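Looking after cordless tool batteries in a small workshop

Most early battery failures in a small shop come from storage and charging habits. The notes below apply to slide-on lithium packs of the kind used with drills, cutters and crimping tools. Check the manual for your own model first, as limits differ between makers.

Storage charge

Do not put packs away full for a long period. Two bars out of four is a suitable level. Packs left flat over the winter may drop below the voltage at which the charger will accept them. Put a recheck date on the label. Ours read March, for packs last used 30th January.

Take the pack off the tool before storage. Some tools draw a small current through the trigger electronics even when switched off.

Temperature

Let a cold pack come up to room temperature before charging. The same applies to a pack that has just come off heavy work. Many chargers will wait by themselves and show a delay light, but older ones may not. Our limit for the storage shelf is 19 °C, measured at the back, where the heating pipe runs.

Contacts

Wipe the terminals with a dry cloth. For gray film, use a cotton swab with a little isopropyl alcohol and let it dry fully before refitting. Do not use sandpaper. It removes the plating, and the bare metal corrodes faster.

Blow out the charger rails at the same time. Metal dust from pipe cutting collects there.

Labeling

Number each pack with paint marker on the underside and log it. Ekua Appiah keeps ours in a notebook with three columns: pack number, date put in service, remarks. Pack 17 was retired this way after it ran short on three jobs in a row.
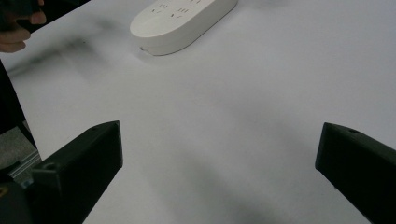
Chargers should stand on a hard, flat surface with clear space on all sides. Keep them off carpet, sawdust and cardboard. Fan-cooled models need their vents open underneath, so do not set them on a cloth. If several share one outlet, add up the input ratings printed on the plates and compare the total with the rating of the strip. A white power strip on a white tabletop is fine for this, and dust shows up on it early. Do not plug one strip into another.

Disposal

Tape over the terminals of a dead pack and take it to a battery collection point. Swollen or cracked packs go outside, away from anything that burns, until they can be handed in. Do not charge them again to test them.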